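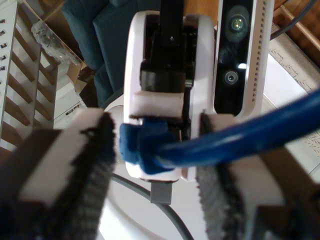

Surely any adult can plug in a cable and wedge a bit of foam, ran the first comment under our last advert, so why would anyone need paying to do it 30 hours a week? A fair question. We had it ourselves once.

Zastent is looking for a cable and fittings hand at the Timmont workshop. Part time, 30 hours a week, £15 an hour, fixed for seven months in the first instance. We would like to say it will be extended. We have seen too many adverts say that and would sooner leave it out.

The work

You will route, fix, label and check leads on small assemblies, mostly white housings with a camera module or some other awkward lump close beside them. Some leads are thick and blue and have a will of their own. Others are thin grey ones that hang in a loop and catch on things. You will cut foam blocks to size and fit them, and take out the ones that were put in by someone in a hurry. You will write down what you did on a paper card and again on the computer. Yes, both. We have argued about this and lost.

A normal day has a bench list, which is usually right. There will be days when the part isn't there, or the drawing shows a clip that was dropped last spring, and we want a person who comes and says so before lunch.

Now and then you will help pack outgoing orders for Morikawa, who send things back if the foam is crumbly.

What we are after

Steady hands and decent close eyesight, with glasses or without. Someone who can follow a lead from one end to the other without tugging it. Experience in wiring, upholstery, model making, sewing, bike repair or anything else small and fiddly counts for more with us than a certificate. We have met people with the certificate.

You don't need to be passionate. Please don't write that you are. If your covering letter mentions attention to detail, give us one detail.

No driving licence needed. The Timmont bus stops at the gate, in theory every 15 minutes.

What you get

Paid holiday, a paid half hour for lunch, your own bench and lamp, and tools that are yours to look after. Start any time between 7 and 9 in the morning and finish to match. There is a kitchen with a kettle. We won't be calling it a social hub.

The workshop is heated, though the end by the roller door is colder than we'd like - bring a jumper in winter. Music is by agreement and there is rarely agreement.

How to apply

Send one page on what you have mended, made or taken apart, and what went wrong with it. No photograph of yourself and no CV longer than two sides. Post it or hand it in at the Zastent front desk, marked Cable Bench. An agency may ring and tell us they have the perfect person; we are not using agencies for this post.

Those we like the sound of will be asked in on a Wednesday for a paid bench trial of 3 hours. You will be given a tangle, a box of fittings and a drawing with a mistake in it. We'll reply to everybody, including the no's - hold us to that.

Applications close at the end of July.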